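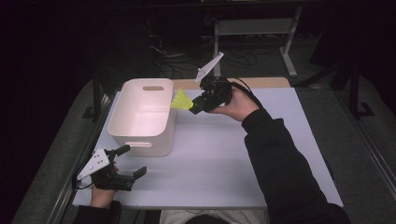

## 4. Mixing and taking your first dose

Read this section before you open a sachet. The powder is very light and, once airborne, settles on everything within reach, tasting strongly of elderberry and faintly of chalk.

You will need the Sirnar tub, the scoop (buried in the powder, usually at the bottom), a clean glass and cold water. Sachet users can ignore every mention of the scoop and feel smug.

1. Wash your hands and dry them properly. Damp fingers turn the powder into a purple paste that soap regards as a challenge.
2. Pour 70 ml of cold water into the glass. Leave room at the top.
3. Add one level scoop, or one sachet. A heaped scoop is two scoops, whatever your conscience tells you.
4. Stir for a full minute. Small lumps are normal. Large lumps mean you put the powder in first, so tip it away and go back to step 2.
5. Drink it within 4 minutes. After that it thickens, and you will need a spoon.
6. Rinse the glass at once.

**Note:** The Pop tablets (orange tube) are the same recipe in fizzing form. Drop one into a full glass and wait until it stops making a noise. Don't suck, chew or swallow a Pop tablet dry. It fizzes wherever it happens to be.

### How much, how often

Adults take one dose a day with food. Breakfast suits most people, though our Pratby customers seem to favour supper and have come to no harm by it. If you miss a day, carry on as usual the next morning. Two doses at once will only give you a purple tongue and an unsettled afternoon.

A 400 g tub should see one adult through the winter if started in January. If yours is empty by the end of the month, please reread step 3.

**Caution:** Sirnar is a food supplement. It isn't a medicine, it won't cure a cold, and it must not replace anything your doctor has prescribed. Ask your doctor or pharmacist before starting if you are pregnant, breastfeeding, taking regular medicines or being treated for any long-term illness. Not suitable for children. Stop taking it if you come out in a rash or feel unwell, and get urgent medical help for swelling of the face or trouble breathing.

### Storage

Keep the lid on tight and the tub somewhere cool and dry. The shelf above the kettle is neither. Don't decant the powder into an unmarked jar, as at least one household in Rarkcombe has iced a cake with it.

If the powder has set solid, don't attack it with a knife. Return the tub to the shop with your receipt and quote leaflet 174.

Leaflet revised Tuesday, June 13, 2006. Throw away earlier versions, especially the one that said "shake well" and didn't mention the lid.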